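We use cookies to remember your language and very little else. Accept | Settings

Driletti Garment Handler – Set-Up Guide
Section 3: Planning and Budget (read before ordering)

3.1 Before you spend anything

1. Measure the room, then measure it again with the furniture back in it. The arm needs 46 inches of clear floor in front of the rack. Radiators and fans do not move over for it.

2. Choose the rack. The gripper is happiest with a plain round bar. A chrome one is fine, but allow time for camera tuning, as shiny tubes throw bright reflections.

3. List the garments you own. Do not list the garments you wish you owned. A yellow T-shirt on a wooden hanger is an easy first job; dark clothes hanging close behind it are where the setup hours go.

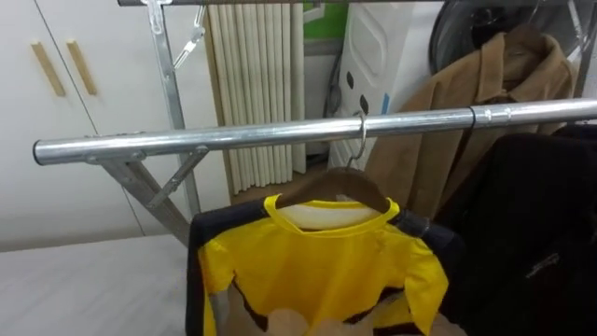

Karthikeyan Raju asks that we mention hangers at this point, having bought the arm first at the Claltville site and then paid for 68 matching hangers out of the November tea money. He would now put them on the first order, above the arm if necessary.

4. Price the hangers. Mixed hooks work, but every new shape means another round of teaching, and teaching is billed by the hour.

5. Add spare finger pads. Order 2 sets. You will lose one in a coat pocket.

NOTE: The Enholm controller is sold separately. So is its power cord. We have raised this with Enholm.

3.2 Stretching the budget

6. Rent before you buy. Kröger rents the base unit by the month, and a trial of around 3 months will tell you whether your staff like it or merely hang coats on it.

7. Set aside money for training. Skipping this line makes the quote look lovely.

8. Get the quote in writing and check that delivery includes the stairs.

CAUTION: Do not use the rack as a handhold while measuring behind it. Racks tip over. The warranty covers the arm – it does not cover you.

CAUTION: Keep sleeves, scarves and lanyards clear of the gripper during trials.

Planning questions go to Helmut Rieger at the Driletti parts desk. Have your room measurements ready, both sets.

Contact | Copyright Driletti | Back to top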